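Some notes and pictures from the board layout project, August.

We have been making printed placement boards in the Tokby workshop since last spring. A placement board is a flat white panel with outlines printed on it, and every loose part of a job has an outline it belongs to. When all the outlines are covered, the kit is complete. Domingo Salinas draws the layouts and Vilho Riihimäki prints and cuts them. I keep the parts bins and write this page.

The idea came from tool shadow boards, the kind that hang over a workbench with the shape of each wrench painted on. Ours lie flat, and they are used for small parts that would roll off a wall or get lost in a tray. Pegs are the main thing. We also do rods, short cylinders, disks and flat blocks.

## How a layout is drawn

Domingo starts with the parts themselves. He sets them out on paper in the order they will be picked up, traces them, and then spends a day or so moving the tracings around until there is room for fingers between them. Parts that go together get a rectangle drawn around them. We call these panels. A part that stands upright gets a circle, and a part that lies down gets a long rectangle, so the outline tells you which way it goes before you have picked anything up.

He keeps the lines thin. On the first boards they were thick, and it was hard to tell whether a part belonged inside the line or on top of it. Thick lines also hid small errors in cutting. The file for a board goes to Vilho with the part list written in the margin, and the margin is trimmed off after printing.

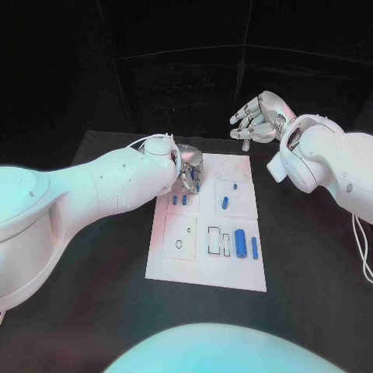

Blue was Vilho's choice for the pegs and rods. The first set was gray, and gray parts were always being left behind on the dark tables. Blue stands out well against white, and if one ends up on the floor it is found the same day. The outlines stay black on every version. We tried printing them in blue to match and went back after one batch, because from a standing position an empty outline and a filled one looked too much alike.

## Sizes

The pegs come in several thicknesses, and the difference between the two thinnest is small enough that people mix them up. On the current layout the long parts sit side by side in a row, so you can compare them before deciding where one goes. This has helped more than labels did. Labels had to be tiny to fit and wore off with handling.

The larger circles are for disks. A disk is easy to place and most people do those first. Domingo would like them to be done last, since the disks take up the most room and get bumped, but we have stopped trying to tell people what order to work in.

The full parts list has 28 entries. No single board uses all of them. The two busiest layouts are named Zapata and Rero, after the files they started from, and the names have stuck even though both have been redrawn many times.

## Printing and cutting

We print on white sheet from Brostex. It comes with a matte face on one side and a shiny face on the other, and the matte side goes up. The shiny side reflects the ceiling lights, and a part set down on it slides. Vilho cuts the sheets oversize, prints, waits overnight, and trims them the next morning.

Corners are left square. Rounded corners look nicer, but a square corner can be pushed against a stop on the table, and then the board sits in the same place each time. It matters if you have two or three boards going on different tables and want them to match.

So far we have made some 200 boards, counting the ones that were scrapped. Most of the scrap was from the spring, when the sheets were stored standing up and took on a slight curve. A curved board rocks when you press on one side of it. They are now stored flat with a weight on top.

## Care

Wipe the printed side with a damp cloth. Alcohol lifts the ink, and so does the orange cleaner in the shop sink. If an outline has worn thin, don't go over it with a marker. Put the board in the return rack with a piece of tape on it and take a fresh one.

Loose parts go back in the bins by size at the end of the day. The bins are on the shelf left of the door, thinnest at the top. There are spares of everything except the thickest cylinder, which we are waiting on. The last order was for 400 pieces in mixed sizes and came in short on that one.

## What is next

Domingo is working on a half-size board for narrower tables. It will have fewer panels and no disks. Vilho wants to try a version with shallow recesses cut along the outlines so that parts stay put if the table is moved. A test piece is on his bench, and the recesses are still a little tight for the thicker rods.

Layout files are on the shared drive, in the folder with the board name. Please copy a file before changing it. If you need a printed board, leave a note at Vilho's bench before 3 p.m. and it will be ready to trim the next morning.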